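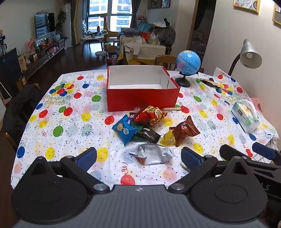
Workshop > Notebook > Rantala > Sound and songs

Notebook, July, evening

Big day on the songs. We got all the way through act one with the new underscore, start to finish, no stops except the one where I knocked the laptop lid shut with my elbow. It runs! It really does feel like a show now and I want to get this down before I forget which version of what we used.

Ferry song (no. 4). Dropped it a whole step, from D to C, and the chorus can sing it without shouting. The altos have a proper line at last. I had been hanging on to D for the sake of the fiddle part, which sits so nicely on the open strings, but Arvo played it in C anyway and it's darker and better. Fiddle part needs rewriting from bar 60 on. He says he'll do it himself if I leave the bowings alone, and I promised.

Tempo: we tried it at 115 and it suddenly had legs. The old demo drags so badly next to it. Please, everyone, stop rehearsing to the old demo. I've moved it into the folder called "old" and left the new one on its own where you can't miss it.

Storm sequence. Still too long, but I love it. The thunder sheet is a joy (go and have a turn if you haven't). Three things from today:

- The first crack has to land before the lantern goes out. We had them together and the lantern cue just vanished.
- Low rumble from the speaker under the stage: rolled off everything above 183 Hz and it stopped fighting with the cello. Big improvement, you feel it in the seats and can still hear the words.
- The whistle over the top was a bit much. I pulled out a narrow notch at 1000 Hz and it sits behind the singers now. Might want a little of it back once there are people in the hall soaking everything up.

Isten's solo. I'm calling it "the Isten song" until we get a title. The character is meant to be half asleep and the tune kept waking her up, with that jump of a sixth in the second line. Swapped it for a step down and then a held note. Arvo tried it on harmonium with just two notes in the left hand and the whole room went quiet. I'd like to keep the harmonium and lose the guitar altogether. Guitar fans, come and argue with me, but listen to it first!

Jenovel's entrance. Not fixed. Four bars isn't enough time to get from the upstage door to the mooring post, eight bars is far too much and he ends up standing there. Tried six, and it sounded like a mistake. Next idea is a vamp with a clear way out, so the band watches him and goes on when his hand touches the post. Needs a conductor with good eyes. The stand will have to move about a foot to the left or the post blocks the view.

Questions for next time:

Is the gull sound at the top of act one funny or sad? It got a laugh today and I couldn't tell if I was pleased.

Does the reprise of the ferry song need the second verse at all? I think the audience has it by then, and the third verse has the better rhyme.

Can we borrow the long cable again from Hekovbridge? Ours crackles if you so much as look at it, and the harmonium mic has to go right across the back.

Files: today's run is saved as "Rantala act one, July, good one". The one marked "good one 2" is only the storm, recorded from the back row. Worth hearing on headphones, the thunder goes from left to right and the chorus comes up underneath it, which we hadn't planned at all and which I'm absolutely keeping.

To do: print the C major parts, fiddle rewrite (Arvo), new batteries for the lantern pack, put felt under the harmonium pedals because they clonk in the quiet bit. Act two tomorrow from the bridge scene, seven o'clock.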